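drurkora-dose README

Hourly gamma dose rate readings from the fence line at the Drurkora plant, plus the quarterly soil samples. CSV only. Quick notes so people stop emailing me, will clean up later.

What's in it
readings.csv – one row per station per hour
soil.csv – one row per sample, cesium and potassium only
stations.csv – 101 stations, on and off site
flags.txt – what the flag codes mean

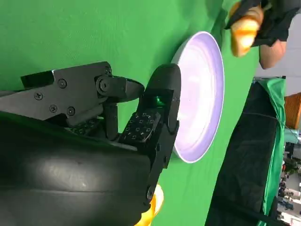

Units are microsieverts per hour everywhere. Older files had a mix, those are converted. If you still have the old zip, toss it. Times are UTC, no daylight saving mess.

Blank means no reading. Zero means zero. Please dont fill blanks with zeros and then write to me about the average.

Flags
0 ok
1 detector swapped that day
2 rain, washout bump likely
5 power loss, value carried over from last good hour – drop these for anything serious

Codes 3 and 4 retired, rows removed.

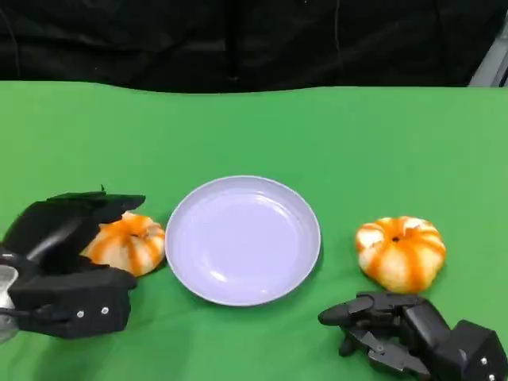
KAMAR, Sunday, May 17, 2026

Release notes. Hakim stations added, all on the south side of the river. Soil data now goes through December. Fixed the duplicate rows near the intake canal, roughly 2000 of them. Column "alt" renamed to "elev_m", so old scripts will break, sorry.

Still open: the Imov station drifts high in winter. Looks like a heater problem in the housing, not confirmed. Left unflagged for now, use with care.
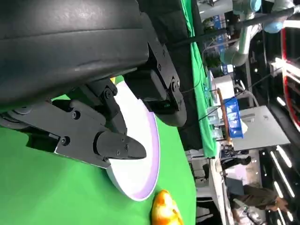 Known gaps
Short outages all over the place, mostly the radio link. Soil depth missing for the first two rounds – the paper sheets are lost. Coordinates of off-site stations rounded on purpose, landowners asked for that.

Not for
Personal dose estimates. Emergency decisions. Call the plant line for those.

Loading
Any CSV reader works. Comma seperated, UTF-8, header in the first row. Station id is text, keep the leading zeros.
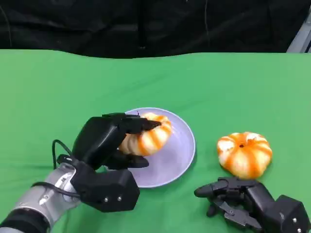
Lavender plate, green cloth

License
CC BY 4.0. Credit "Drurkora fence line data" and give the release date. Bugs go in the issue tracker, with station id and hour.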